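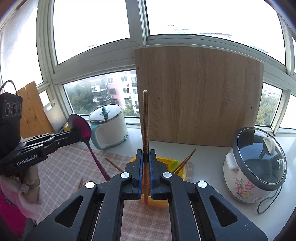
4. Thin-object grasp detection (perception + gripper control)

Applies to Stakgate 5 and up. If you are still on the old branch, do section 3 first, the config keys changed names and nothing below will load.

What you get at the end: the wrist camera finds long thin items (chopsticks, skewers, spoon and spatula handles), the planner gets a grasp line for each one, and the finger controller closes without snapping or dropping it. Bowls and pots are handled by the normal detector, leave that running.

4.1 Before you start

- Calibration file for each wrist camera, not older than the last time the camera was unscrewed
- Both grippers homed, fingers open
- Cemon running on the same machine as the planner. Over the network works but the timestamps drift
- Claeys finger driver loaded. Check with: claeys status
- Pads on both fingers. Bare fingers will slip on round handles whatever force you set

CAUTION: Keep hands out from between the fingers when the driver starts. It does one full close and open on load, no warning.

4.2 Turn on the thin-object detector

1. Open perception.conf.
2. Set thin_objects = on.
3. Set min_aspect = 6. That's length over width. Lower and it starts picking up pot handles and power cords.
4. Set merge_crossed = off. Important for chopsticks. With it on, two sticks that cross come out as one object with four ends and the planner gives up.
5. Save, restart the perception node only. No need to restart the planner.

Watch the log. You want "thin: ready". If you get "thin: no intrinsics" the calibration file is in the wrong folder, see 2.3.

Note: checked and striped cloths. The edge finder likes straight lines, so a checked tablecloth can give you false sticks all over. Set surface_filter = depth and anything with no height above the table is thrown out. Costs a bit of frame rate. Leave it off on plain tables.

4.3 Bright windows behind the work

If the table or counter is in front of a window the auto exposure will follow the sky and your sticks go dark and then vanish.

1. In Cemon, open the camera tab and pick the wrist camera.
2. Exposure mode: region.
3. Drag the region over the bowl or the work area. Keep glass out of it.
4. Lock. The padlock icon should go solid.
5. Repeat for the second arm. The lock does not copy across.

Glass lids are a seperate problem. Depth goes right through them or comes back as noise. Add them as keep-out zones in 4.6, don't try to tune it away.

4.4 Grasp line and approach

1. Run: stakgate thin preview
2. Each detected stick should get one line along its length and a short bar across it. The bar is where the fingers will close.
3. For anything standing in a bowl, set grasp_zone = upper. Default is middle and the fingers will hit the rim.
4. For anything lying flat, leave it on middle.
5. Check the approach arrow. For a standing stick it should come in from the side. From the top means the detector thinks it is lying down, go back and check depth.

If the preview shows a stick jumping between two lengths, part of it is hidden inside the bowl. Normal. Set length_hold = 2 (seconds) and it keeps the longest value it saw.

Spatulas: blade gets dropped, handle is kept. If the blade is what's sticking up, you will get nothing. Turn it over by hand for now, fix is on the list.

4.5 Closing force

1. Start with force = low in the Claeys driver.
2. Run a single grasp with: stakgate grasp --once
3. Lift a little and hold. If it rotates in the fingers, go up one step.
4. Stop going up as soon as it holds. Wood sticks mark easily and thin plastic handles bend.
5. Save as a profile. One profile for wood, one for plastic, don't share them.

CAUTION: do not use the auto force routine on chopsticks. It squeezes until the position stops changing and with soft pads that is too late.

Note: a long stick held near one end swings when the arm moves. Turn on sway_limit in the planner. Slower moves, far fewer knocked bowls.

4.6 Keep-out zones

1. Open the Trevetti scene editor.
2. Load the latest depth snapshot.
3. Draw a box around each thing the arm should never touch. Cookers, pots with lids, cords, window frames, anything leaning that could tip over.
4. Make the box taller than the object. The held stick counts as part of the arm only if attach_tool = on, so turn that on too.
5. Export as zones.json, reload the planner.

With two arms, each arm also has to see the other one. Set peer_zone = live on both. If only one side has it they will take turns nicely right up to the moment they don't.

4.7 Error codes

E108 Width below sensor limit. Stick is thinner than the fingers can measure. Switch to grasp_check = camera.

E109 Two grasp lines on one object. Usually merge_crossed or a shadow. Redo 4.2 step 4, then 4.3.

E112 Held object lost. Dropped it, or the camera can't see past the fingers. Look before you clear it.

E115 Zone conflict. Target is inside a keep-out box. Shrink the box or move the item, do not disable zones to get past this one.

After any E112 re-home the fingers before the next try. The width reading stays wrong untill you do.

4.8 Save your set-up

1. stakgate export --all
2. Copy the folder off the machine. Updates overwrite perception.conf, we know.
3. Write the pad type in notes.txt, it matters more than you'd think when you come back to it.

Section last changed 16th June. Key names for sway_limit and length_hold may still change before the next release, check the changelog.

Next: 5. Handing an item from one arm to the other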